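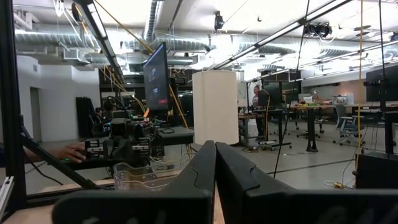
SITE VISITS / CONTROL & PERCEPTION

Trornerel open afternoon: teleoperation stack and policy tooling

Trornerel opened its manipulation lab to outside engineers on a Tuesday in September. I went mainly for the software. The arms are small servo-driven units of a kind many groups now have on their benches, and the interesting decisions at this site are in what runs above the motor bus.

The lab is one open room with a concrete floor and silver ductwork overhead. Bright yellow cable comes down from the ceiling in long loops to the workstations, and there are monitors mounted beside the cells. Work carried on during the visit. At one station a hand was resting on an arm with the joint indicators lit, in plain view of the wrist camera on the neighboring gripper.

Control

Irja Laitinen gave the first session. The control loop runs at 100 Hz on a small PC at each cell. Joint targets arrive from one of three sources: a leader arm, a scripted trajectory, or a learned policy. All of them pass through the same arbiter, called Crabtree internally, which applies velocity and torque limits and rejects any target older than three control periods. On rejection the arm holds its last valid position and the operator has to re-arm it by hand.

I asked why the hold is not released automatically when fresh targets return. Laitinen said an earlier version did that, and the arm would jump if the leader had been moved during the gap. They tried ramping back to the new target and found that operators could not predict the path. Manual re-arm costs a few seconds and stayed in.

Perception

Wrist and ceiling views are recorded together. Wendy Fothergill described the timestamping, which was the part I had come to hear. Frames are stamped on arrival at the host, then corrected with a per-camera latency figure measured by filming a blinking LED driven from the control PC. The correction for the current wrist camera is 37 ms. It is re-measured after any driver or firmware change, and the value is written into the header of every recording.

Camera extrinsics are stored the same way. The gripper fingers take up a good share of the lower part of the wrist view, and the team uses this: a short check at startup compares the finger outline against a stored mask, and a mismatch above threshold blocks recording until the mount has been inspected. Fothergill said most of the failures it catches are loose screws. The check does not detect focus drift, and there is an open ticket for that.

Dataset tooling

Recordings go into a store named Plakov. It held 1,579 episodes at the time of the visit, of which almost 700 had been reviewed. Review is done in a browser tool with joint traces under the video. A reviewer marks start, end and outcome, and can flag a span as unusable without discarding the rest of the episode. Flags are versioned separately from the raw data, so a training run can be reproduced against an older set of labels.

The weak point is search. Episodes are found by task name and date only. Jordan Sugden, who maintains the tool, would like queries over joint state ("gripper closed, elbow above a given angle") but has no schedule for it.

Planning

Shorter than the rest. Free-space moves use a sampling planner against a static collision model of the cell, including the posts and struts. Contact phases are left to the policy. The handover point is fixed per task in a config file. Davina Halliday is testing a version in which the policy requests the handover itself. Results were not shown.

Notes for our own setup

The stale-target rule could go into our Reltex branch with little work. The latency header is worth copying as is. The finger mask needs a fixed lens, and ours still has autofocus.

Slides are with Pauline Oakley, who will send them on request. The config schema was left out of the set and has to be asked for separately.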